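We use cookies to remember your settings and to see which pages are read. By staying on this site you accept this. Manage settings

Water Use in the Nesham Hall Dormitory
Student project report, Environmental Science II
2025-12-25

Background

Nesham Hall houses 190 students on four floors. It was built before low-flow fixtures were common, and the college has replaced parts of the plumbing one floor at a time. The second floor got new shower heads and faucets two years ago. The other floors still have the old ones. Our group wanted to know how much difference the new fixtures make and whether students on that floor use water differently.

We chose this topic after the college sent out a notice in July saying that water costs for the dorms had gone up. The notice asked students to take shorter showers but gave no numbers for how long showers are now. We could not find any earlier study of the building.

Method

The building has one main meter and a smaller meter on each floor. The floor meters were put in with the last boiler and nobody had been reading them. The facilities office let us into the meter closets once a day for 7 weeks. We read all the meters at the same time each evening and wrote the readings on a paper sheet, then typed them into a spreadsheet.

We also handed out a short survey. It asked how many showers the person took per week, how long a usual shower lasted, and how often they did laundry. We got back 134 surveys. We did not ask for room numbers, only the floor.

For flow rate we used a bucket and a stopwatch. We ran each shower fully open for 30 seconds, caught the water, and measured it. We did this three times per shower and took the average.

Results

The second floor used less water per person than any other floor in every week we measured. The gap was largest in the first two weeks and smaller later on. The first floor used the most. That floor has the laundry room, and the laundry machines are on the same meter, so its total cannot be compared directly with the others.

The new shower heads let through much less water than the old ones. Two of the old ones on the fourth floor were partly blocked with scale and had a flow close to the new ones. When we left those two out, the difference was clearer.

Students on the second floor reported slightly longer showers than students on the third and fourth floors. Even so, the floor used less water in total. We think the lower flow more than makes up for the extra time.

We found one leak. The third floor meter kept moving at night when no fixtures were running. The cause was a toilet valve at the east end. Over one full day it passed 300 gallons. Facilities replaced the valve in the fourth week and the third floor total dropped right away.

Problems

We missed readings on two evenings when the closet was locked. For those days we split the change between the readings on either side. The survey depends on people guessing their own shower times, and people are not good at this. We also had no way to count guests.

The first floor laundry machines should have their own meter. Without one we cannot say how much of the total is laundry.

Recommendations

Replace the shower heads on the third and fourth floors first. Read the floor meters once a week so that leaks are noticed sooner. Clean or replace any shower head with scale. Post the weekly totals by the stairs on each floor.

We would like to repeat the readings in spring, when more windows are open and fewer people take long hot showers.

Related reports
Rain Barrels at the Jitesberg Community Garden
Storm Drain Survey of Cilley Street
Lunch Waste in the Lodhi Dining Room
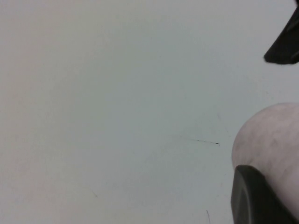
Why was the first floor left out of the direct comparison?

Its meter also covers the laundry machines, so the reading mixes laundry water with water from the showers, sinks, and toilets.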